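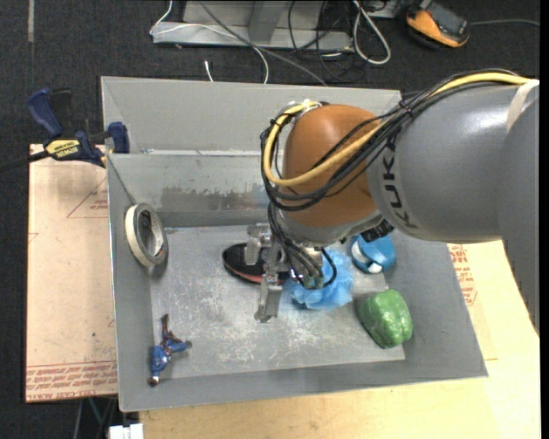

Trenham Transit Riders' Panel
Minutes of the September Meeting

Place: Trenham Branch Library, upstairs meeting room
Start: 6:35 p.m.
Chair: Bit-na Byun
Present: Panel members for North Trenham, Mill Street, Ondora, and the College; the at-large member for paratransit riders; the city's transit planner; the operations supervisor; members of the public.
Absent: Panel member for the Hospital District (sent written comments, read under item 4).

1. Opening

The chair opened the meeting and asked people who wanted to speak to sign the sheet by the door. The agenda was accepted with one change: the fare reader item was moved ahead of shelters so that the planner could leave early.

2. Minutes of the last meeting

The Mill Street member said the last minutes had the wrong stop listed for the broken curb ramp. It should read Mill and Fourth, eastbound side, in front of the shoe repair. The minutes were approved as corrected.

3. Matters carried over

Curb ramp at Mill and Fourth. Public Works has marked the spot with paint. No work date has been given. The planner will ask again.

Printed schedules. The new folding schedule is at the printer. Riders had asked for larger type on the weekend side, and the proof shows this. The College member noted that the proof still calls the last stop "Campus Loop" while the sign on the street says "College Circle." The planner will have it changed if the run has not started. If it has, a sticker will go on the signs instead.

Lost items. The operations supervisor reported that lost items are now held at the downtown ticket window for 30 days. Before, drivers kept them in the break room and riders had to guess which driver to ask. Umbrellas are still the main problem, as they go on to the shelf and stay there.

4. Route 6 to Ondora

The planner presented the ridership sheet. Route 6 carried 1,376 boardings in August. The route was redrawn in the spring to skip the shopping plaza and go straight down Harmon Road. The planner said the change was made to help the bus keep to its schedule, and that on-time arrival at the Ondora end is better than it was under the old route.

The Ondora member said that being on time at the end of the line does not help people who used to get off in the middle of it. Riders who shop at the plaza now walk from Harmon Road across the parking lot of the closed furniture store. There is no sidewalk along the lot and no light over it after the store sign was turned off.

Public comment on this item:

A rider from Ondora said she works an evening shift at the plaza pharmacy and now gets a ride home from a coworker. She would go back to the bus if it stopped at the plaza after dark, even if it didn't during the day.

A rider from North Trenham spoke in favor of the new route. He changes from the 6 to the 11 downtown and under the old route he missed the 11 often enough that he gave up on it. He asked the panel not to undo the whole thing.

A resident of Harmon Road asked that the bus not idle in front of the houses near the turnaround. The supervisor said drivers have a short layover there and may keep the engine on in very cold weather for heat, but should be shutting it off in September. He will put a note in the drivers' room.

The written comments from the Hospital District member were read. She supports an evening plaza stop and asks that any change be posted at the hospital stop before it takes effect. In the spring, the notice went up after the route had already changed.

Discussion. The planner said an evening-only plaza stop could be tried without a hearing, as long as it is called a trial and the day route stays the same. The supervisor was concerned about the left turn out of the plaza, where there is no signal. Drivers used to wait there a long time. In the evening, traffic on Harmon Road is lighter and he thought it could be managed. The Ondora member asked about a stop on the near side of the plaza, by the garden center, so the bus would not have to go all the way in. The planner had not looked at that. The pavement there may not hold up under a bus, and it is private property, so the owner would have to agree.

Moved by the Ondora member, seconded by North Trenham: that the panel ask the city to try an evening plaza stop on Route 6, with the garden center side to be looked at first. Carried. The College member abstained -- she wanted to see evening numbers on their own, and the sheet gives only the month as a whole.

5. Fare readers

The planner gave an update on the Proltetti fare readers. They are on all of the downtown buses and will go on the outlying routes next. Cash will still be taken at the farebox. The panel asked for this to be printed on the notices in plain words, since some riders have heard that cash is going away.

The paratransit member reported that the reader beeps the same way for a good fare and a declined one. The light changes color, but a rider who cannot see it has no way to tell. Drivers have been calling out "you're good" or "try it again," and she was thankful for that, but it depends on the driver. The planner said the sound can be changed in the settings and that Proltetti has been asked for a lower, longer tone for a declined card. She will bring a reader to the next meeting so members can hear both.

The Mill Street member asked what happens to the balance on old paper passes. They can be traded in at the ticket window for the same value. There is no cutoff yet. The panel asked that one not be set until schools have been told.

The planner left after this item.

6. Shelters

The supervisor went over the shelter repairs. The glass at Depot Street was replaced. The bench at the library stop has a loose end and has been reported. The shelter at College Circle leaks at the back corner, and riders stand outside it when it rains.

Two quotes were asked for on a new shelter at North Trenham, and only Manninen has replied. Their shelter has a solid back and an open front, with a bench along half the width so a wheelchair can fit beside it. The North Trenham member liked the layout but said the wind at that corner comes from the street side, where the shelter is open. She asked whether it could be turned, or have a panel added to one end. The supervisor will ask Manninen for a price with the end panel.

A cleaning charge of $230 was billed for the Depot Street shelter after the glass was broken. The chair asked whether this comes out of the shelter money or the general cleaning contract. The supervisor believed it was the general contract but will confirm by email.

7. Winter notices

When it snows, Routes 6 and 11 leave out the hill stops. Last winter the only notice was on the city website, and riders waited at stops the bus was not going to reach. The panel discussed a sign that folds down on the pole at each hill stop. The supervisor said somebody would have to go out and fold them down during a storm, and the crews are busy then. The College member suggested a permanent sign reading "No bus here on snow route -- walk to Harmon and First." This was liked better. Wording to be settled at the next meeting.

The outreach line in the budget has $900 left for the year. The chair proposed using it for the snow signs first and putting any remainder toward posters about the fare readers. Agreed without a vote.

8. Open comment

A rider thanked the morning driver on Route 11 for waiting when she was still crossing the street.

A rider asked for the recorded stop names to be turned up on the older buses. The supervisor asked which bus. The rider did not have the number but said it was the one with the ripped seat behind the back door. The supervisor knew it.

A student asked about bikes on the front rack when the rack is full. Drivers may let a bike on board if the bus is not crowded, but they don't have to.

9. To do

Planner: ask Public Works for a ramp date; check the stop name on the schedule; contact the plaza owner; get evening boardings for Route 6; bring a fare reader.
Supervisor: note to drivers on idling; end panel price; confirm the cleaning charge; volume on the older bus.
College member: draft snow sign wording.
Chair: send the Route 6 motion to the city.

10. Next meeting

Same room, 6:30 p.m. The library has asked that chairs be stacked along the window wall afterward and the coffee pot rinsed.

Adjourned at 8:20 p.m.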